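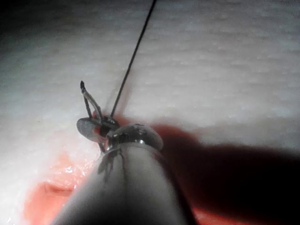
Holger Boström
Section Moderator, Tevedus Suturing Skills Board
Posted Sat 1 July

Re: Thread color and thread length for practice sessions

Members are asked to comment on the proposed wording for the practice guide. The draft recommends black thread on a pale surface for all beginners. A fine dark line remains easy to follow when the thread is pulled straight, and loose turns can be found before the next stitch is placed. The draft also sets a cut length of 15 cm for single knots.

flutier_desk
Member
Our department supports the color recommendation. We do not support the length. New trainees lose the short end repeatedly at 15 cm and must begin again. We request 20 cm for the first two sessions.

Kuusisto_Lab
Member
We respectfully disagree with the previous post. A longer thread catches on everything and teaches large, slow movements. Trainees should learn to manage the short end from the start.

jw_ward2
Member
May I ask whether the guide will cover needle position? Many of our trainees grip too near the tip and blunt it.

Holger Boström
Section Moderator
Needle position is addressed in section 2. The length remains open for comment through the end of July. Please state the stitch being taught when proposing a figure.

flutier_desk
Member
Noted. Ours is the simple interrupted stitch, tied by instrument.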